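Trading update says "in line" but revenue guidance was cut. Which one do I believe?

Asked by Girkside on December 10, 2019
Filed under: Shares and company news

I hold 2,000 shares in a small listed company, Erkard, that bottles and distributes soft drinks. They put out a trading update this morning. The first paragraph says the board expects full-year profit to be "in line with market expectations." Further down it says revenue will come in lower than they told us in May, and that the second half has been slow in two of their regions.

The price dropped at the open and then got most of it back. I don't understand how sales can be lower and profit stay the same. Is the company hiding something, or am I reading it wrong? I've never had to work through one of these before and my broker just sends me the headline.

2 answers

Veikko Harju

Both statements can be true. Revenue is what comes in from sales. Profit is what is left after costs. If a drinks company drops a low-margin supply contract, sales go down and profit hardly moves. The same happens if sugar or packaging gets cheaper during the year, or if they cut the advertising budget. That last one is worth watching for, as it tends to show up in sales a year later.

"Market expectations" also means something narrow. It is usually the average of what a few analysts have forecast. With a company this size there might be only 4 of them, sometimes one, and that one may work for the company's own broker. Forecasts can be lowered in the weeks before an update, and then the company is in line with a lower number. Check whether the notice has a footnote giving the figure. Many do now.

What I would look at, in this order:

1. The profit figure they are in line with, compared with the one you had in May. If it is lower, you have your answer.

2. Whether they say "profit" or "adjusted profit." Adjusted leaves out whatever they choose to call one-off. 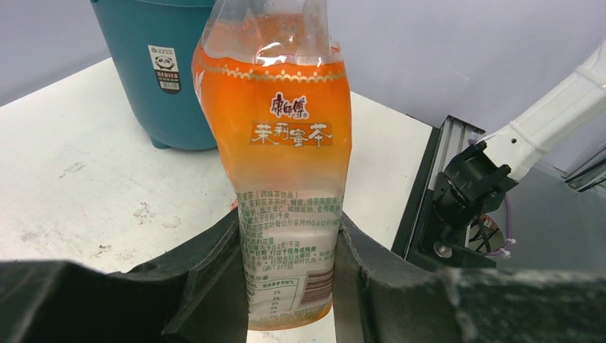
3. Net debt. If sales are slow and unsold stock is sitting in a warehouse, cash goes down before profit does. A short update often skips this – if so, wait for the full results and turn to the cash flow page first.

4. Any change of wording on the dividend. "Progressive" turning into "sustainable" is a bad sign in my experience.

The price coming back the same day doesn't tell you much. In a thinly traded stock a couple of orders can do that.

Zachary MacPherson

Sell. I had the same thing with Dimaculangan, three "in line" updates and then a profit warning, lost 73 percent. They never say it straight out.

Comments on this answer

Girkside: Sorry to hear that. Was revenue falling the whole time?

Zachary MacPherson: Yes I think so. Didn't read that far down to be fair.

Veikko Harju: One company doesn't make a rule. Billisden cut its sales guidance twice and finished that year with higher profit, because it had closed a depot that lost money. Read the notes first, then decide.

Girkside: Found the footnote. The profit number is the same as in May, and it says adjusted. Nothing at all on debt. I'll keep what I have until the full results and not add any.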